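第4章　食品の分類と保管

食品を片づける作業は、棚や容器を選ぶことから始まるのではない。手元にあるものを一か所に出し、性質ごとに分けるところから始まる。第3章では台所の区画と動線を扱った。本章では、その区画に何を、どの順番で収めるかを学ぶ。

扱うのは、家庭や小規模な休憩室で日常的に出入りする食品である。箱入りの菓子、個包装の菓子、果物などは、買い物から戻るとひとまとめに卓上へ置かれることが多い。形も包装も日持ちも異なるため、そのまま一つのかごに入れると、下のものがつぶれたり、先に食べるべきものが隠れたりする。

4.1　卓上に集める

分類の前に、対象となる食品を同じ台の上に出す。台は広いほうがよく、食品を片側に寄せておけば、残りの面を仕分けに使える。布を敷いた台では、果物の汁や菓子のくずが布に残ることがあるので、包装の破れを先に調べておく。

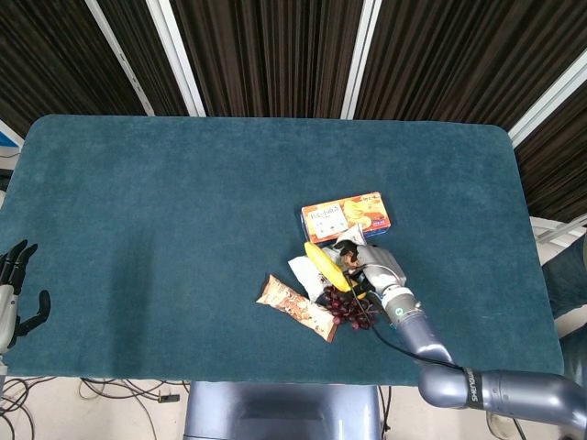
図4-1　仕分け前の食品。箱入り菓子、バナナ、ぶどう、包装された菓子

図4-1の食品は、包装の有無によって大きく二つに分けられる。バナナとぶどうは包装されていない生鮮品として扱い、箱入りの菓子と細長い菓子は包装品として扱う。ぶどうは粒が小さく、重いものの下に置くと傷みやすい。バナナも同様に、箱の下には置かない。

包装品はさらに、箱と袋に分ける。箱は平らな面があるので積み重ねに向く。袋は形が定まらず、積むと滑る。袋の中身が割れやすい菓子であれば、立てて並べられる浅い容器を用意する。

用語
生鮮品：加工されていない果物、野菜など。本章では果物のみを扱う。
外装：複数の個包装をまとめる箱または袋。
個包装：一回分ずつ分けられた包装。
空き包装：中身を取り出したあとの箱、袋、包み紙。

4.2　表示を読む

包装品の保管場所は、外装の表示をもとに決める。確認する項目は、名称、内容量、賞味期限、保存方法である。箱の場合、表示が上面にあるとは限らない。上面には商品の絵や名称が大きく印刷され、期限は側面や底面に記されていることがある。箱を収めるときは、名称の見える面を手前に向ける。期限の面が隠れる場合は、付せんに日付を書き写して手前に貼る。

個包装に期限の記載がない商品では、外装を捨てた時点で期限がわからなくなる。外装を残すか、移した先の容器に日付を書く。フリルッデール（Fliruddale）実習室では、10月に行う棚卸しの際、日付のない容器をまず別の台に移し、残りを期限の順に並べている。
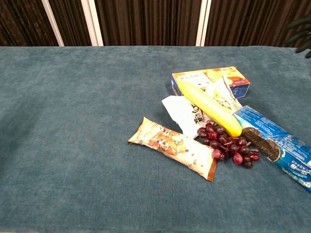
文・シーラ・マカラエグ（Shiela Macaraeg）

4.3　果物と菓子を分ける

果物と菓子を同じ場所に置くと、取り出すたびに互いが動く。図4-1の台を別の時点で写した上の写真でも、バナナは箱の手前に斜めに置かれ、くしゃくしゃになった白い包みがその下と後ろにある。このような包みは、中身の有無を手で確かめてから分類する。空であれば空き包装として捨て、中身があれば口を閉じて袋の組に入れる。

仕分けの手順は次のとおりである。

1　果物を取り出し、台の端に並べる。
2　包みや袋を持ち上げ、中身の有無を確かめる。
3　空き包装を取り除く。
4　箱を大きさの順に重ねる。
5　残った袋を、期限の近いものから手前に並べる。

バナナは風通しのよい常温の場所に置く。ぶどうは洗わずに容器に入れて冷蔵し、食べる直前に洗う。菓子は直射日光と湿気を避け、開封後は密閉できる容器に移す。

演習
自宅または実習室の食品を10点選び、台の上に出して上の手順で仕分けなさい。作業後、各食品の置き場所と期限を表にまとめること。記入例は巻末の194ページに載せた。表は24ページの区画図と対応させ、番号をそろえて提出する。

お問い合わせ：ティンドゲート出版 教材係　© Tindgate　ページの先頭へ戻る
当サイトではクッキーを使用しています。閲覧を続けると、使用に同意したものとみなされます。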